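Keeping Small Things in One Cup: Report on the Table Order Project
Course group Saren, Firkby

119 shares

1. Background

Our workroom in Firkby has one long shared table, and many small items are left on it after the drawing hours. In the first week we made a list of everything that was found on the table and did not have a place. The list reached 855 entries, of which 220 were capped color sticks of different kinds. We decided to study only these, as they are similar in shape and they roll easily.

The idea of the project, which we called Uzor, was simple. Each place at the table gets one cup, and the colors go back into the cup before the next group arrives. We wanted to know if a cup is enough, or if a flat tray with slots is better.

2. Materials

The table was covered with brown paper. We chose it for two reasons: it protects the surface, and bright colors are easy to find on it. For the cup we took a light pink plastic one which lets the light through, so that a dark color inside can be noticed from the side. The colors in the small set were dark purple, lime green, magenta pink and pale yellow.

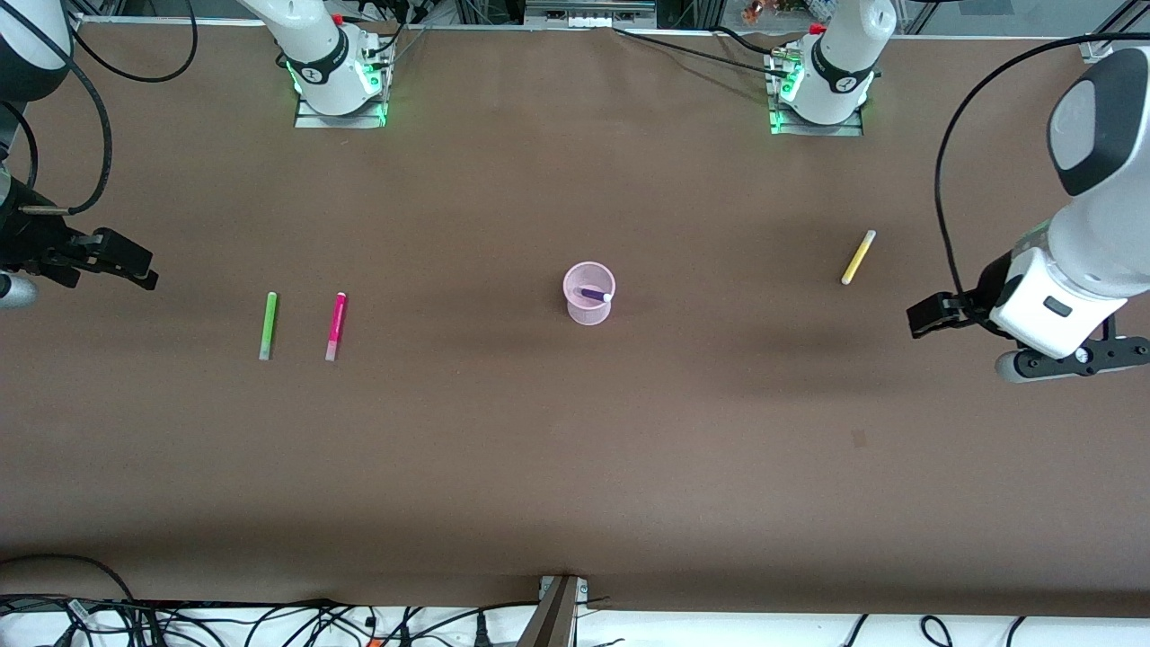
We first planned to use a metal cup, but the students in the test group often did not look inside it and believed that it was empty. With the plastic cup this mistake became rare. On the other hand, the plastic cup is light, and it moves when a stick is dropped into it from a height. We tried to put a flat stone in the bottom - this helped, but the stone took too much space and the sticks stood too high.

3. Procedure

Every session started with the colors outside the cup. The student could lay them in any way and then had to return them in a given order, purple first. We wrote down the order and the time. Pairs that lay parallel, with a gap between them, were picked up faster than sticks at an angle to each other. For this reason we added a short exercise with only two colors.
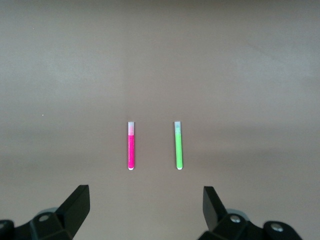
Figure 2. Pink and green side by side, white caps at the same end.

4. Results and difficulties

The tray from Flivo was slower to fill than the cup, but fewer items were missing at the end of August. In the cup the caps are not always turned the same way, and it is necessary to check them one by one.

Our form had no field for a missing cap. We noted these cases by hand in the margin, and some of the notes are hard to read now. The next group should add this field before the first session.

4 comments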